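I gave up on the word count in June. For two years I had kept a target of 2,000 words a day on the novel, and on most days I missed it. My best day was 1,861. Clem Cosgrove, who has read all the drafts, told me the chapters written to target were the ones she skimmed.

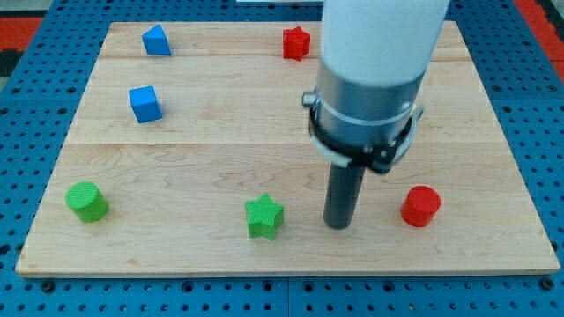
Dutden is the town where the book takes place, and I have now cut it down to a river, a bakery and one school. The older drafts had 24 named characters. The new one has six, and they come in pairs: two sisters, two teachers, two men who fish. I think of them like those blocks on the board, two blue, two red, two green, and when a chapter stalls I ask which color has been missing. Usually it's the teachers.

The fishing men still don't have much to do. Jawad Mohmand thinks they should go, and he may be right, but the flood chapter needs somebody out on the water. I'm leaving them in until I've rewritten it. Chapter 3 is next.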